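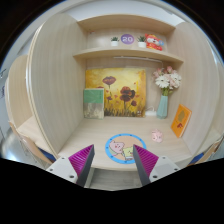
According to Þröstur Kjærgaard, a black print is never printed with one black, and most of the complaints a print seller gets about dark work can be traced to somebody trying. The first proofs for Darkness were pulled with a single pass of carbon black through a fine mesh. They looked fine on the drying rack and gray on a wall.

Darkness is a set of six screen prints of night landscapes, made at the studio in Skondton and sold either singly or as a set. The motifs are simple: a harbor, a road, a field with a fence, a stand of birches, a gravel pit, a roof with a chimney. Most of each sheet is close to solid ink. That makes the set slow to produce and easy to damage, and it was the production side that we had asked to talk about.

"The first layer is a dark blue," Kjærgaard said. "Then a brown with a lot of transparent base in it. The carbon black goes on third, and in four of the six there is a second black with a little red in it for the foreground. If you hold the sheet flat to a lamp you can see the edges of the layers. From the front you just see that the sky is farther away than the ground."

The inks are water-based. Each layer is left overnight before the next one goes down, although the surface can be touched much sooner. Kjærgaard has tried shortening this with a fan and gave it up. The top of the film closed while the paper underneath was still taking up water, and registration drifted between the second and third passes. On the birches, where the trunks are bare paper, a drift of that kind shows as a blue line down one side of every tree.

"People have written to ask if I could sell them the ones with the blue line. I throw those out. I know some studios sell seconds. I don't want to have the conversation with the next person about why theirs has no line."

The paper is a cotton sheet that the studio buys under the name Warka. It comes with a soft, slightly open surface, and Kjærgaard described it as thirsty. The first color goes in deeper than expected and has to be mixed stronger to make up for it. A smoother paper would save ink and give a sharper edge, and two were tested. Both gave a flat area with a faint shine, which for this subject was considered a fault.

We asked how large the edition is.

"Thirty of each, and five proofs that I keep. I printed 37 sheets of every motif to get there. Two spoiled sheets out of 37 is good for four colors. On the gravel pit I lost more than that and had to go back and print again from the beginning, because you can't add a few sheets at the end and expect the blue to match."

Mixing is done by weight, and the recipes are kept on cards in a box by the sink. Kjærgaard does not mix by eye at any stage, including for one-off work. A dark color looks darker wet, and on Warka the difference is large enough to be misleading, so each batch is drawn down on a strip of the actual paper and left until the next morning. The strip is stapled to the card.

Scuffing is the main reason for returns. A matte black surface marks when anything is dragged over it, even a clean sleeve, and the mark is a change in sheen that no eraser will take out. The prints ship flat with a sheet of glassine on the face, between two boards, and with the boards taped at the corners so that they can't slide. The buyer is asked to lift the glassine straight up.

"They slide it off sideways. I have put it on the label, I have put it on the invoice. There is now an arrow." Kjærgaard replaces a print once if the buyer sends a photo taken at an angle to a window, where the sheen shows.

Tubes were used for the first orders and dropped. Rolling did no harm to the ink, but the heavy solids held the curl, and buyers flattened them under books, face down.

Framing is handled by Hjaltadóttir, a workshop in the same building, for buyers who want the set ready to hang. The glass is the difficult part. Ordinary glass over a nearly black picture works as a mirror, and a customer with a window opposite will see mostly the window. The workshop offers a coated glass that cuts the reflection, at a price that in the smaller frames comes close to that of the print. Acrylic is lighter and travels better – it also holds a static charge and pulls dust up to the inside face, and dust on black is visible from across a room.

"I tell people to spend the money on the glass and take the plain molding," Kjærgaard said. "Or hang it on the wall beside the window, with ordinary glass. That costs nothing."

All six are window-mounted with a spacer so that the ink never touches the glazing. The mount is off-white. A black mount was tried at a customer's request and made the layers impossible to tell apart, as the eye took the mount for the darkest point and read the whole sheet as brown.

On lightfastness the answer was short. The carbon black is stable. The blue and the brown were chosen from the pigments the ink maker rates highest, and a strip of each has been taped inside the studio's south window since June, half of it covered with foil. No change is visible so far between the two halves. The red in the second black is the one Kjærgaard trusts least, though it is buried in enough carbon that a loss would be hard to see.

A seventh motif, a lake, was drawn and screens were made for it. It has been proofed twice. The water and the sky came out the same value both times, and the card for it in the box has three strips stapled to it and no recipe written down.

"It needs a fifth color," Kjærgaard said. "I haven't decided if I want to print a fifth color."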